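How to set a stop-loss before a central bank announcement

Share this guide
14 comments

Most of the trouble people have around a rate decision comes from a stop that was placed for a calmer day. The steps that follow are for spot currency trades in a small account. They assume you already have a position open, or plan to open one before the announcement.

1. Find the normal range

Open the hourly chart for the pair and look at the last 8 sessions. Write down the distance between the high and the low for each one. Leave out any session that had its own major announcement and go back one further to replace it. The middle value is your working range.

2. Find the announcement range

Go back through the calendar and find the last few decisions from the same central bank. Note how far the price moved in the first hour, in both directions. A move of 30 points up followed by 60 points down counts as both, and a stop has to live through whichever comes first. The February decision is often a poor guide if it came with no new forecasts, so mark it separately.

3. Place the stop on the chart first

Pick the level where your reason for the trade no longer holds. This might be the far side of last week's low, or a price that has turned the market back twice. Then check it against the announcement range. If the stop is inside that range, it may well be hit by ordinary noise.

Do not start with the sum you are willing to lose and work back to a level. That comes next.

4. Work out the position size

Say the account holds £1,000 and you risk two per cent on a trade. That gives you £20. If the stop is 50 points away, each point can be worth no more than 40p. If your broker's smallest size is bigger than that, the trade is too large for the account and should be left alone until after the announcement.

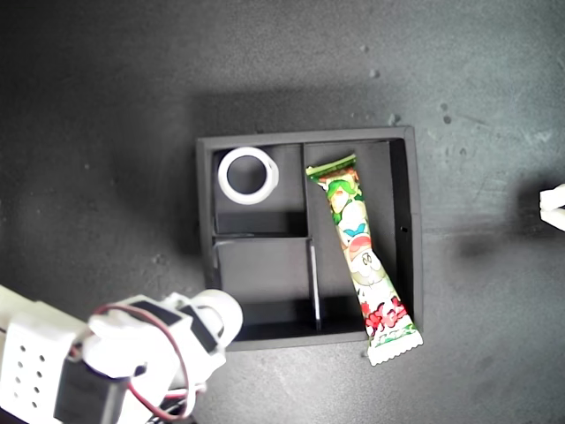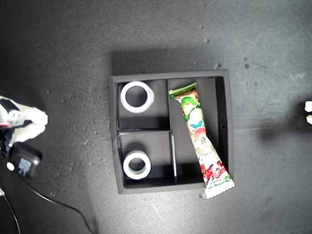

Olanrewaju Anozie
Markets writer, Pestside

5. Allow for slippage

An ordinary stop becomes a market order once the price touches it. When prices jump, you are filled at the next one available, and that can be well past your level. I add a quarter to the stop distance when I do the sum in step 4. With a 50-point stop, that means sizing for 62.5 points, so the 40p becomes 32p.

Some brokers offer a guaranteed stop for a fee. Check three things before using one: the minimum distance from the current price, whether the fee is charged only if the stop is hit, and the time at which new guaranteed stops are switched off before a release.

6. Enter the order early

Have the stop in place at least an hour ahead. Spreads often widen in the last few minutes, and a stop on a short position is normally triggered by the offer price, so a wide spread can close the trade even when the mid price on your chart never gets there.

7. Leave it alone

Once the statement is out, do not move the stop further away. You can tighten it, but wait until the spread is back to its usual width. If there is a press conference, treat it as a second announcement with its own range.

Afterwards, record the planned exit price, the actual exit price and the widest spread you saw. Use these to adjust the allowance in step 5 for that pair.

Shares: 500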